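How to Sort Your Medicine Drawer into One Clear Box

I love a small organizing job, the kind you can start after breakfast and finish before your coffee gets cold, and this is my favorite of them all! If your headache pills live in three different rooms and you own 2 half-used jars of the same rub (hello, me in March), clear a table and let's go.

What you need

A clear plastic container with straight sides, long enough for a standard medicine box
A damp cloth and a dry one
A permanent marker and some plain stickers
A paper bag for anything you're getting rid of

Step 1: Gather everything

Go around the house and bring it all back to one table. Check purses, coat pockets, the glove compartment and that dish by the front door. I found 18 things on my first round, and that was before I remembered the gym bag.

Step 2: Check the dates

Look on the end flap of boxes and the bottom or back of bottles. Expired stuff goes in the paper bag. Please don't flush it or toss it loose in the trash – many pharmacies will take it back, and yours can tell you where to go if they don't. If a label has rubbed off and you can't tell what's inside, that goes in the bag too.

Keep pills in the packaging they came in, with the leaflet. It's tempting to pour everything into matching little pots (so pretty!) but then you lose the dose and the date.

Step 3: Fill the box

Wipe out the container, dry it well and start with the boxes. They're the biggest and they set the layout. I like to put the first one in at one end and work along from there, so the jars and bottles get whatever room is left. 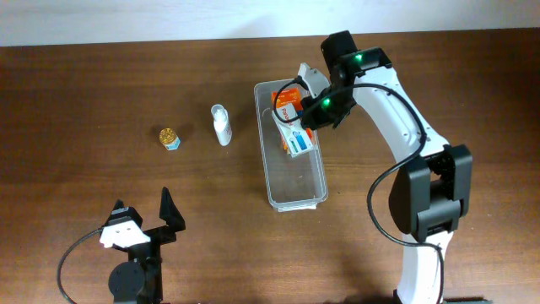
The medicine box goes in first, with the little jar and the white bottle still out on the table.

Stand bottles upright if the sides are tall enough and make sure every cap is tight. Short jars can sit in a row along the edge. Put a sticker on each lid and write what it is and the month it expires – you'll be reading from the top, so that's where the writing should go.

Leave a bit of space! A container packed to the brim is a pain to dig through when you have a fever.

Step 4: Pick a home for it

Somewhere cool, dry and high up, locked if there are kids around. The bathroom is usually too steamy. Mine is on the top shelf of the hall closet, behind a door that latches.

Step 5: Set a reminder

Every 6 months, pull the box down and do the date check again. Mine takes less time than making toast now, and I get to play with my marker.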